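**Care of a plain fabric curtain and storage of wide white tape in a shared workroom**

Posted by Rekha Pandey, Tuesday, April 23, 2024

I am responsible for the supply room at the Durport branch of our adult learning center. The room has a long teal curtain across one side and a worktable covered in cloth of a similar color. Two matters require attention. The curtain collects dust in its folds, and members have begun fastening paper notices to it with white adhesive tape. The tape itself is also stored badly, and the rolls pick up lint and gray marks on their sides. I would be grateful for guidance on both points before the room is inspected.

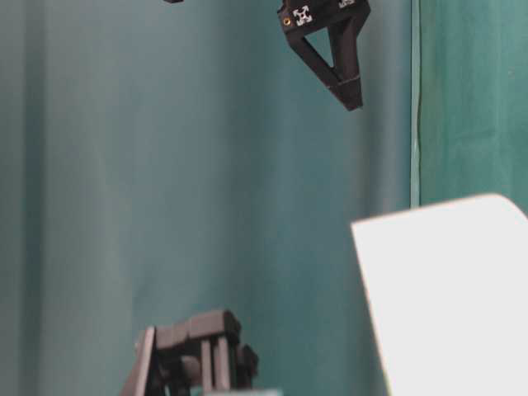
Should a plain fabric curtain be taken down for routine dusting?

It may remain on its rail for routine dusting. A vacuum cleaner with a soft brush, set to low suction and drawn from top to bottom, is sufficient for most fabrics. Taking the curtain down is advisable only for washing, and the care label should be consulted first.

**Kusum Bhatt**

I would add the following with regard to notices. Adhesive tape should not be applied to fabric. Residue attracts dust, and removing the tape may pull threads. At the Eston center we installed a corkboard beside the door in December, and members were asked in writing to use it. Existing residue should be tested with a small amount of rubbing alcohol on an inside hem before any visible part is treated.

As to the tape, a wide roll on a cardboard core should be kept dry. Once the core softens, the roll loses its shape and no longer turns evenly on a dispenser. 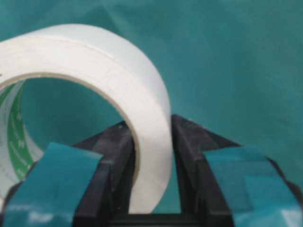
Rolls should be laid flat, with a sheet of wax paper between them, in a box with a lid. Lint adheres to the exposed edges of the adhesive, and a roll left on a cloth surface will gather it quickly. Light gray smudges on the side are generally harmless — the tape beneath may still be used. If the outer turn has lost its grip, it should be cut away and discarded.

**Naveen Saxena**

We keep ours on a peg. No complaints so far.

**Mingxuan Zeng**

I agree with the previous advice on storage, with one reservation. A closed box kept near a radiator is unsuitable, as warmth causes the adhesive to creep out at the sides. Our supply room holds 113 rolls of various kinds, and those on the shelf above the heater were the first to be discarded. Please also mark each box with the date of purchase, so that older stock is used first.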